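4주차 강의 노트: 일터의 자동화, 사람의 일은 어떻게 달라지나

지난 시간에 설문 얘기를 하다 말았죠. 응답이 100건 들어왔는데, 제가 읽으면서 제일 많이 밑줄 친 단어가 '눈치'였어요. 로봇이 들어오면 일자리가 없어지냐는 질문보다, 로봇 옆에서 누가 뭘 해야 하는지 모르겠다는 얘기가 훨씬 많더라고요. 오늘은 그 얘기부터 할게요.

제가 자주 드는 사례가 Illau 물류센터의 반품 검수대예요. 반품이라는 게 참 골치 아픈 일이거든요. 신제품 포장은 늘 같은 상자가 오는데, 반품은 뭐가 올지 몰라요. 가방이 왔다가 인형이 왔다가, 그다음엔 권투 글러브가 오는 식이죠. 모양도 다르고 딱딱한 정도도 다르고요. 컨베이어 시절의 자동화는 이런 일을 아예 사람한테 남겨 뒀어요. 요즘 양팔 로봇으로 해 보려는 게 바로 이 '남겨 둔 일'이고, 그래서 연습용 물건도 일부러 제각각으로 고릅니다.
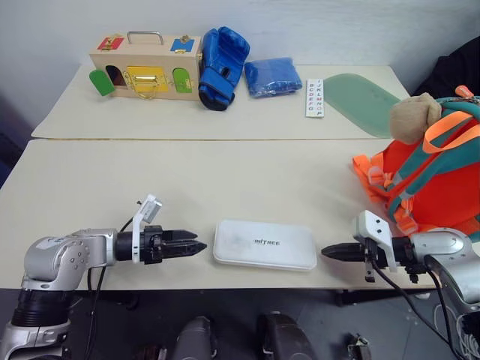

Nikzad는 이 대목에서 생각이 좀 다르다고 했어요. 물건을 집는 건 원래 검수 일의 절반도 안 되고, 진짜 일은 이걸 다시 팔아도 되는지 판단하는 건데, 집는 동작만 넘겨주면 사람은 하루 종일 판단만 하게 되니 오히려 더 지친다는 거예요. 손이 움직이는 동안 머리가 쉬는 시간이 있었는데 그게 사라진다고요.

저는 이 말에 꽤 흔들렸어요. 교재(Starkberg판 2장)는 단순 동작이 줄면 피로도 준다고 딱 잘라 쓰거든요. 그런데 몸의 피로와 판단의 피로를 한 칸에 넣고 계산해도 되는 걸까요? 여러분이 아르바이트할 때를 떠올려 보세요. 상자 접는 시간이 은근히 숨 돌리는 시간 아니었나요? (저는 그랬습니다!)

직무 이름도 짚고 갈게요. 검수원이던 분들이 Modoron 시스템 도입 후에는 '운영 지원'으로 불립니다. 로봇이 멈추면 가서 풀어 주고, 헷갈리는 물건은 대신 처리하고, 기록도 남기죠. 하는 일은 늘었는데 급여표는 그대로인 경우가 있어요. 기말 보고서 주제로 많이들 고르는 부분이니까 필기해 두세요.

다음 시간까지 할 것
본인이 해 본 일 하나를 골라 동작과 판단으로 나눠 적어 오세요. 한 쪽이면 충분해요. 로봇에게 넘기고 싶은 동작과 넘기기 싫은 동작에 각각 표시하고, 넘기기 싫은 쪽은 이유도 한 줄씩 써 주세요. 제출은 강의실에서 종이로 받습니다.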